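Ticket: Lounge unit stops mid-fold, staff still folding
Site: Clistard guest house, ground floor lounge
Opened by: Rhona Halliday, housekeeping
Assigned to: Murdo Dalgleish, Pereyra support
Priority: Normal (changed from Urgent by M. Dalgleish, changed back by R. Halliday, changed again)

R. Halliday
The two-armed unit takes hold of a blanket, thinks about it, and puts up "surface not confirmed." Then it waits for one of us to come and press Resume. We used to fold the lounge blankets ourselves on the way past. Now we fold them on the way past and also press Resume.

M. Dalgleish
Thanks, Rhona. Which blankets? And does it stop on the bedding upstairs?

R. Halliday
Fleece ones with the raised dots. Plain bedding is fine, and I'll admit it does a better pillowcase than Rangi.

R. Whitelaw
I can see this ticket, you know.

M. Dalgleish
Log pulled from the unit. There were 9 stops on the last shift, all in the lounge, all with the same message. My guess is the surface check reads the dots as wrinkles and wants them smoothed out before it will commit to a fold. Please turn off "Flatten first" under Fabric and run it again.

R. Halliday
Off. It now folds without flattening. Results are what you'd get from my son.

M. Dalgleish
OK, back on please. Minttu Karppinen wrote the fabric profiles, adding her here.

M. Karppinen
Hi all. The default profile was tuned on smooth cotton. There is a setting called texture tolerance, default 2, maximum 1000. I didn't choose the scale. Try 9. Also please move anything else made of the same fabric well away from the blanket, as the unit can take two pieces for one.

R. Whitelaw
Set to 9. Attaching a still from before I changed it. The cushion on the right has the same dots, if that matters.

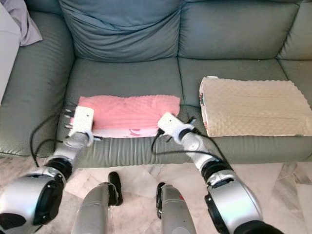 Lounge sofa, pink blanket, both grippers at the ends.

M. Karppinen
It matters. Cushion on a chair, please, then rerun.

R. Whitelaw
Cushion moved. Two blankets done, no stops. Corners respectable.

M. Dalgleish
Good news. Can I close this?

R. Halliday
Not yet. The rota was cut by an hour on the strength of this machine, and the hour has gone on moving cushions for it. I asked Kirsty Jardine where on the form we book that. She said "other."

K. Jardine
I said "other, for now." Texture work is going on the rota as 'unit prep' and the hour goes back until the end of the trial. Rhona, please stop writing "butler" in the job title box.

M. Dalgleish
Fabric profile saved as Clistard-fleece. Closing 13 Aug 2021. Reopen if the message comes back.

R. Halliday
Reopened. It has found the bath mats.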